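**Ekasano open day – anyone else go?**

**rutport_kev:** Went along to the Ekasano open day in Rutport and watched the laundry demo. Two arms, one basket, one washing machine.
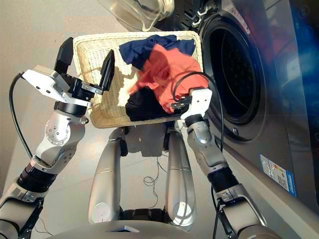 *Basket up at the washer, clothes still in it*

**T_Galanis:** I thought it was painfully slow. My gran could do a load in that time – and chat all the way through.

**rutport_kev:** Speed isn't the point yet though! I liked how it handled the basket.

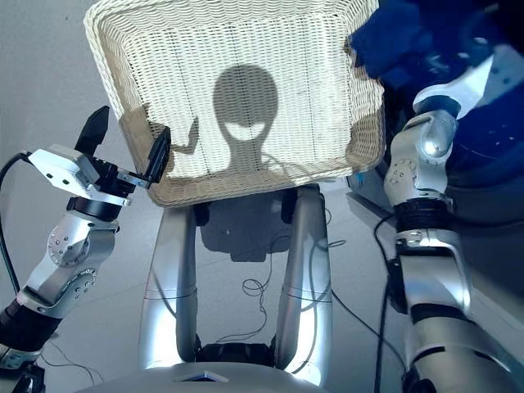
*Basket raised, navy fabric over by the right arm*

**dogbe12:** Do you have to book for the next one?

**costel_h:** Booking's by email and they cap it at 40 people a session.

**T_Galanis:** I'd go again if they tried duvet covers. Socks and tops are the easy bit.

**costel_h:** Disagree, socks are a nightmare. Ask anyone with kids.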